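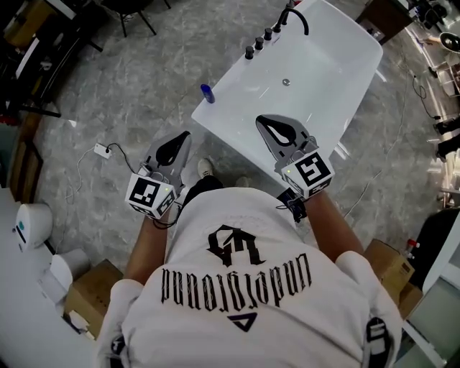

Leaning over a white bath, seen from above.

What is a budget gap, and who has to fill it?

Grown-ups on the news talk about "a hole in the budget" as if somebody might fall down it. It's only a sum that has gone wrong, but it can make a whole roomful of people very cross.

A budget is a plan for money. One side says how much is coming in and the other says how much is going out. If more is going out than coming in, the bit left over is called a gap, or a deficit if you want to sound important at tea.

Take the town of Gronden. Next year its council wants to spend £388,000 on bin lorries, street lamps, the library and a footbridge that has been "nearly finished" for as long as you've been alive. The money coming in is £73,000 short of that. Your pocket money works the same way, except that your parents probably don't let you hold a public meeting about it.

What can the council do?

It can spend less. Everyone likes this idea until they hear which thing is going. Close the swimming pool and the swimmers will be furious. Turn off the street lamps and everyone walks into hedges.

It can borrow. That fills the gap this year, but the money has to be paid back later with a bit extra on top, called interest.

Or it can raise a tax, and this is where people start writing letters.
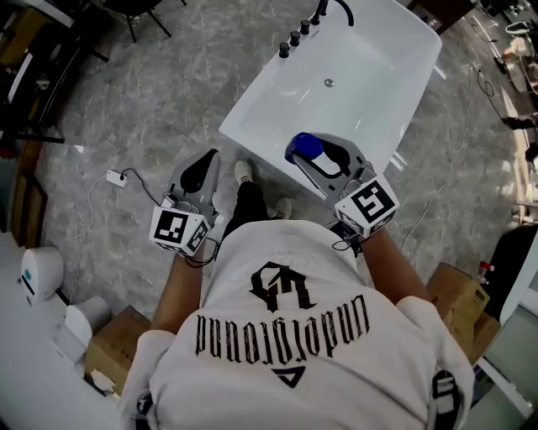

A sales tax is a small amount added to the price of things you buy. The shop collects it and passes it on, so you may pay it without noticing. In some places nearly everything is taxed, and in others the rules are wonderfully fussy. A white T-shirt with big black lettering on the back, like this one, might be taxed in one town while a plain school shirt is let off. Somebody is paid to decide these things. You could be that person one day, if you work hard and don't mind being shouted at.

In Gronden, a new sales tax would bring in £36,000. That isn't enough to fill the gap, so the council would still have to cut something or borrow.

Is it fair?

Suppose a tax adds £1 to a pair of shoes. If you have £100 in your purse, you'll hardly feel it. If you have just enough for the shoes, you're going home in your old ones. Next door in Clisilham they tax expensive houses more, and the people in expensive houses have plenty to say about that too.

Words to know

Revenue: money coming in.
Deficit: the gap.
Interest: the extra you pay for borrowing.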